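News from the Vetley Clothes Table

Well, what a spring it has been! When we last wrote to you the rails at Vetley were looking rather thin, and I did wonder (out loud, to anyone who would listen) whether we had asked for too much too soon. Since then the bags have kept on arriving, and as of April 27, 2026 we have passed on 2,776 pieces of clothing since we opened our doors. Thank you, all of you, for every last sock.

Most of you know the big table with the cream cloth over it, where everything gets spread out, looked over and folded before it goes on the shelves. Nokuthula Gumede has been running the folding mornings there, and she has a lovely patient way of showing people how to tackle the awkward things. Sleeves are what most of us get wrong. Her method is to lay the garment face down, smooth it from the middle outwards with the flat of your hand, bring each sleeve straight across the back, and only then fold up from the hem. I have been folding jumpers for most of my life and had to unlearn the lot!

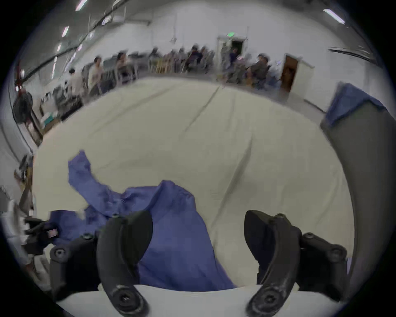 Blue on the big table, still to be folded.

We do seem to be doing very well for blue this year, and for tops in general, so if you are having a clear-out at home, could I gently steer you towards trousers and children's things? Ages two to six go fastest of all, and we have a waiting list of 19 families for those sizes. Coats can wait until after July, when Said Mansour hopes to have the back cupboard cleared and a proper rail put up in it. He has been measuring it for weeks, bless him, and has firm views on hooks.

A small plea while I am here. Please wash things before you bring them, do up the zips, and tie shoes together in pairs by their laces. Bags can be left at the Erraji Street door any morning before noon, but please don't leave them on the step overnight, as we lost a whole bag of very nice knitwear to the rain last month and I am still cross about it. We could also do with 200 more hangers, the plain sort.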